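Sorting the hair things, one box lid at a time

Those of you who came to the Saturday swap at Gimside already know how much fun the accessories table was. For everybody else, I want to tell you how we did it, and I'd love for more of you to try it at home before the next one!

The idea is very simple. You tip out every bow, band, clip and string of beads you own onto one table, all in a heap, and you put something shallow with a rim right next to the heap. We used the lid of a big gift box. Whatever you're keeping goes in the lid, one piece at a time, and everything else waits on the cloth until you've made up your mind.

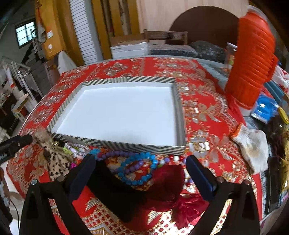
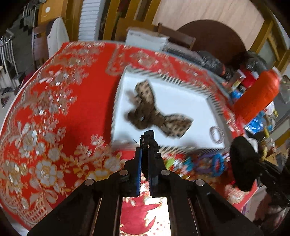 I can't say enough good things about a box lid for this. I've tried bowls, and in a bowl the small elastics slide under the big bows and you never see them again until March. I've tried doing it straight on the bedspread, and then somebody sits down. A lid is wide and flat and pale inside, so a little silver hair tie shows up as well as a great big bow does, and the rim stops things from rolling off. Striped edging is a bonus. If you have a stack of old gift boxes in the closet, go get the biggest one.

Start with the bows. They're the bulkiest, they go fast, and once they're out of the heap you can see what you're dealing with. A velvety one wants a little care: don't press it flat, and if the loops have gone limp, stuff them with a twist of tissue paper and leave them overnight. I steamed an old one of mine over the kettle last winter (holding it well back!) and it came up beautifully. Leopard spots, I'm happy to report, are still going strong. We had people asking after spotted bows all afternoon, and I have dug mine out again and worn it to work twice.

Beads come next, and this is where you need patience. Lift each string by one end and let it hang, and shake it very gently. Most tangles fall out by themselves if you let them. If one doesn't, lay it down and work at the knot with a blunt needle, and please don't pull, especially on anything that was strung before you were born. I lost a whole evening once to picking little pearly beads out of a rug. If a string has already gone, save the beads in a jar. Our friends at Nirnis do a restringing evening in September and they'll take odd beads in any color, the more mixed up the better.

Elastics and bands last. Stretch each one once. If it crackles or stays long, out it goes. I started the morning with 40 of the things in my own bag and came home with 20, and I haven't missed a single one so far.

A few questions came up at the table that I promised to answer here.

Where does it all live afterward? Mine went back in the same box with the lid on. Bows on top, beads in small cloth pouches, bands looped over a cardboard tube from the kitchen. Pranska sells lovely divided trays if you want something nicer, and I have admired them many times, but the cardboard tube costs nothing and it works.

Can I wash a fabric bow? Usually, yes, by hand in cool water with a drop of shampoo, as long as it doesn't have a metal clasp that might rust. If it does, dab at it with a damp cloth and dry around the metal right away. Velvet I would only brush.

Do I have to use a tablecloth? No, but I really recommend it. Beads on a bare tabletop skate all over the place, and on cloth they mostly stay put. We like a bright red flowery one because it makes the whole job feel like a holiday, though a plain towel will do if your things are small and brightly colored and you don't want to hunt for them among the flowers.

The next swap is at the Dağdelen rooms, upstairs, same hours as before. Doors open at 2. Bring your bows, beads and bands sorted if you can, and in a heap if you can't, there'll be a table free for you either way. Bring a lid, too! We only had 2 good big ones between us last time and there was a bit of a line for them.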